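Section 4: Setting up the Sekdale race tracker on your boat

Welcome to the fun part! By now you should have the tracker charged and registered to your sail number (Section 3), and you're ready to put it on the boat. Once it's going, your shore crew can follow every tack on the Sekdale viewer, and you'll have a full replay to argue over at the club afterwards.

The steps below suit dinghies, sport boats and keelboats up to 12 metres. If you sail a foiling boat, read 4.4 before you stick anything down.

4.1 Choosing a spot

The tracker needs a clear view of the sky. On most keelboats the best place is the stern rail or the flat of the transom, well away from the backstay. On dinghies, use the aft deck or the top of the rear buoyancy tank.

Keep the unit at least 200 mm from your compass. There's a small magnet in the power switch, and it will happily pull a tactical compass off by a few degrees.

Note: Carbon decks are fine as long as the tracker sits on top. Mounted underneath, it won't get a signal at all.

4.2 Fitting the bracket

1. Wipe the area with methylated spirits and let it dry fully. Wax and sunscreen are the usual reasons a bracket lets go.

2. Hold the bracket in place with the arrow pointing to the bow. Check that no sheet, tiller extension or mainsheet block can catch it through a full gybe. Swing the boom across by hand and have a proper look – this is worth doing twice.

3. Peel the backing and press down hard for one minute. Start in the centre and work out to the corners.

4. Leave the adhesive overnight before you sail. If you're fitting to a rail, use the two rubber-lined clamps instead and you can go out straight away.

5. Slide the tracker in until it clicks, then tie the safety lanyard to a fixed point on the hull. A bowline is perfect.

Caution: Never tie the lanyard to a lifeline, a crew harness or any line that gets eased while sailing.

4.3 Pairing and first fix

1. Turn the switch to ON. The light flashes amber while the unit looks for satellites.

2. Wait for steady green. The first fix can take several minutes if the tracker has travelled interstate or overseas since it was last used. After that it's really quick!

3. Open the Sekdale app on your phone, tap Boats, then Add. Type in the last four digits from the sticker on the base. If your sticker reads 1076, for instance, that is all you enter.

4. Enter your sail number and class exactly as they appear on your entry form. Race officers match on both.

5. Tap Test. Your boat should pop up on the map as a coloured arrow. Walk the tracker a few metres along the dock and watch the arrow follow you. (Everyone loves this bit, juniors especially.)

Note: Units with firmware older than 1815 will pair normally but won't record heel angle. See Section 7 to update.

4.4 Foiling boats

Spray and sudden landings are hard on the adhesive bracket, so please use the bolt-on Durkanov plate. Leena Huttunen and Wakana Tsuji tested it through a whole winter season of high-speed sailing and their drawing for the bolt pattern is in Appendix B. Two things to remember:

– Set the update rate to Fast in the app. At Standard, the replay will cut the corners off your foiling gybes.

– Fast mode uses the battery more quickly. Charge the unit every night of a regatta, even if it still shows half.

Caution: Do not drill into a foil case, a rudder box or any part of a sealed float. Ask your builder first.

4.5 On race day

1. Switch on before you leave the dock and check for steady green.

2. Tell the race office if you have swapped trackers since registration. Your results won't be affected, but your friends on shore will be cheering for the wrong boat.

3. Leave the unit on between races. The system splits the track at each start signal for you.

4. Back ashore, rinse with fresh water while the tracker is still in its bracket, then switch off.

If the light turns red on the water, don't stop sailing to fix it. The tracker keeps saving your position and will send everything once it gets a signal again, up to 367 minutes' worth. You'll see the gap in the live view fill itself in, and it's great to watch.

4.6 Still stuck?

Try switching the unit off for 30 seconds and repeating 4.3 from step 1. If that doesn't help, write to Haruna Yokoyama on the set-up desk with your sticker number and a photo of the bracket on the boat. Junpei Tamura looks after class associations and bulk fittings, and is always keen to hear from clubs planning a fleet for the March regattas.

Section last revised August 31, 2022. 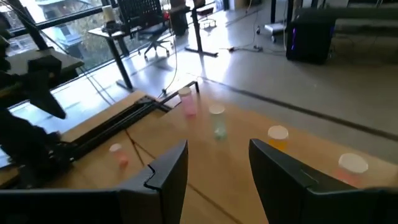 Coloured plastic cups on a light wooden tabletop.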